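Ticket 467 – Generador de demostraciones: episodios rechazados por el filtro de cámara de muñeca
Proyecto: Draltasus
Componente: simulación / recogida de datos
Prioridad: media
Estado: resuelto, pendiente de regenerar el lote
Abierto: 4/11/18

Descripción del problema

Al lanzar el lote de cocina de marzo con la configuración estándar, el filtro de calidad descarta muchos más episodios de lo normal. De 2000 episodios pedidos quedan 910 aceptados. En el lote anterior, con los mismos objetos y la misma encimera, los rechazos eran pocos y casi todos por tiempo agotado.

El motivo que aparece en el registro es siempre el mismo: "objeto objetivo no localizado en vista de muñeca durante la aproximación". La vista frontal no da avisos.

Pasos para reproducirlo

Cargar la escena de cocina con encimera de mármol.
Activar la colocación aleatoria de objetos y de la postura inicial del brazo.
Generar episodios con la semilla por defecto.
Pasar el filtro y abrir el informe de rechazos.

Entorno

Servidor de Bruston, dos procesos de simulación en paralelo. Formato de salida Lornau, versión 2. Sin cambios en controladores gráficos respecto al lote anterior.

Seguimiento

Entrada 1. Se repite el lote con un solo proceso por si había fotogramas desordenados. Mismo resultado. Los tiempos de las dos cámaras coinciden y las acciones grabadas corresponden al fotograma correcto. Descartado un problema de sincronización.

Entrada 2. Se revisan a mano episodios rechazados y aceptados. En los rechazados el brazo se mueve bien y el agarre planificado es válido. El planificador usa las posiciones exactas del simulador y no la imagen, así que no le afecta lo que vea la cámara. El fallo está en la comprobación posterior.

Entrada 3. Se compara el fichero de parámetros con el del lote anterior. Hay una diferencia: el margen de giro de la muñeca al inicio pasó a ser el doble. El cambio se hizo a propósito, a petición del equipo de Núñez, para que el modelo no aprenda siempre desde la misma postura. No conviene deshacerlo.

Entrada 4. El filtro se escribió para vistas casi horizontales. Espera el objeto objetivo dentro de una ventana central y exige que se vea entera su caja de contorno. Con la muñeca girada, el objeto queda arriba o a un lado, y si además hay otros objetos pegados la caja visible se reduce. El filtro lo cuenta como no localizado aunque se reconozca sin dificultad.

Entrada 5. Se adjunta una vista de muñeca del tipo que conviene conservar en el conjunto. El pimiento queda en la parte alta, con un lóbulo en parte fuera de la imagen, y la botella está medio tapada por él. Del objeto azul solo asoma la punta, junto al mármol. Como ejemplo de entrenamiento es útil: un brazo real va a encontrarse con vistas así.
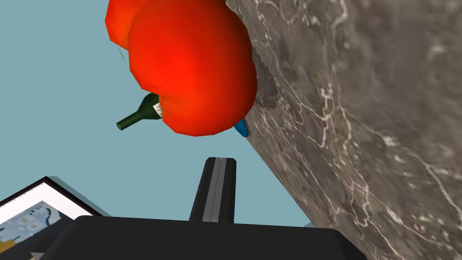
Adjunto 1. Vista de muñeca simulada: pimiento rojo, botella y encimera de mármol, con la pinza en la parte inferior.

Entrada 6. Se cambia el criterio. El filtro deja de usar la ventana central y pasa a calcular la fracción visible del objeto objetivo con la máscara de segmentación. Se acepta el episodio si esa fracción supera el mínimo en algún momento de la aproximación. El mínimo queda como parámetro, por objeto – para piezas pequeñas habrá que bajarlo.

Entrada 7. Filtro nuevo aplicado sobre los episodios ya generados, sin volver a simular. Se recupera la mayor parte de los rechazados. Los que siguen fuera son casos en los que el objetivo está tapado por completo hasta el cierre de la pinza, y esos deben seguir fuera.

Solución

Sustituir el filtro de ventana por el de fracción visible. Mantener el giro ampliado de la muñeca. Guardar la fracción visible de cada fotograma en los metadatos del episodio para poder filtrar después sin abrir las imágenes.

Pendiente

Regenerar el lote completo con otra semilla.
Añadir al informe el desglose de rechazos por objeto.
Revisar el mínimo para los objetos pequeños antes de congelar el conjunto.
Actualizar la página de parámetros, que todavía describe el giro antiguo.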